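4. Lining the booth

Fit the rails before you hang any paper. Leave the Lockwood bracket on the upright loosely fastened until step 3.

1. Cut each Wullex sheet 3 inches longer than the panel.
2. Paste the side wall first, then the center and upper panels.

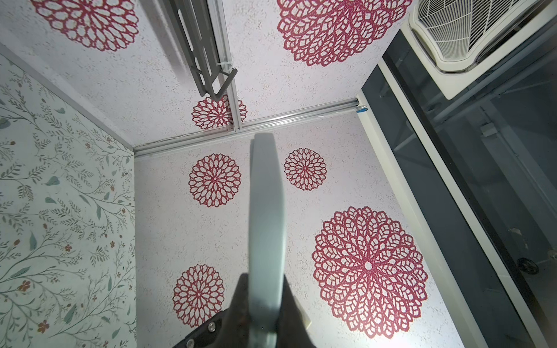
3. Smooth the sheet outward from the corner and trim it along the rail. Tighten the bracket.

Note: Large patterns do not need to match where two panels meet.

Caution: Do not pull the paper tight over a bracket. It can tear at the slots.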